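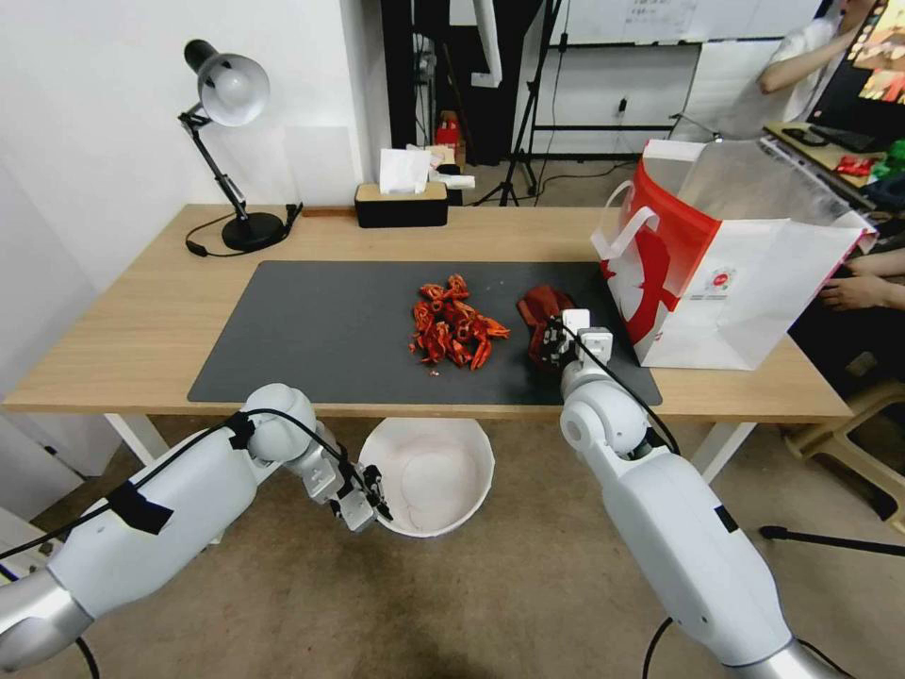
The Skarneter gripper comparison is a small data set for trying out two kinds of end effector on a table-clearing task. It holds teleoperated recordings, with the cameras and most of the tabletop setup kept the same for both. One set uses the Gerkham, a plain two-finger gripper with short rectangular fingers. The crayfish shells heaped on the dark gray mat are the main load for it, and a white bucket on the floor in front of the table is one of the places scraps can go. The shells are hard on a gripper of this type, as a claw or a piece of tail can slide out sideways when the fingers close on a curved part.

## Contents

- `gerkham/` two-finger recordings
- `rutberg/` multi-jointed finger recordings
- `calib/` camera and wrist calibration, one file per session
- `notes.csv` operator comments, free text, not cleaned up

There are 400 episodes in total. Video is stored at 30 frames per second. Joint positions, gripper opening and commanded targets are stored in a separate file for each episode and share a clock with the video. Each arm has 7 joints, and the gripper value is appended after the last one.

## Rutberg set

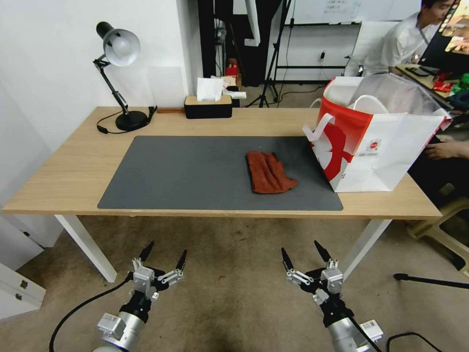 Rutberg fingers have several joints each and need a different controller. We used the Hauksdóttir controller with its default gains, and lowered the closing force for soft items. Open, the fingers end in pointed black tips, and on a folded cloth like the rust-red one on the mat those tips can catch the fabric before the joints have finished closing. If you train on this set, check the approach height first. A value copied from the Gerkham set will be wrong.

## Reading the files

Every episode folder has the same layout:

```
episode/
 head.mp4
 state.npy
 action.npy
 meta.json
```

`meta.json` gives the gripper name, the operator code and the result. The result is `done`, `partial` or `dropped`, and was entered by the operator at the end of the run. Two operators may not have used `partial` in the same way.

Files larger than 1,000 MB are split and need to be joined before reading. The script `join.py` does this and leaves the parts in place.

## Known problems

- The left and right gripper values are swapped in the first Rutberg session. `load.py` corrects this. If you read `state.npy` directly, you have to swap them yourself.
- Lamp position was not fixed between sessions. Shadows on the mat differ.
- People and monitors are visible in the background of some head camera video. Crop to the table if this affects your model.
- No force readings for the Gerkham gripper.

## Changes

June 7, 2022: first upload. Wrist camera video is planned for August.

Maintained by Máté Veres. Please report bad episodes by folder name and include the gripper.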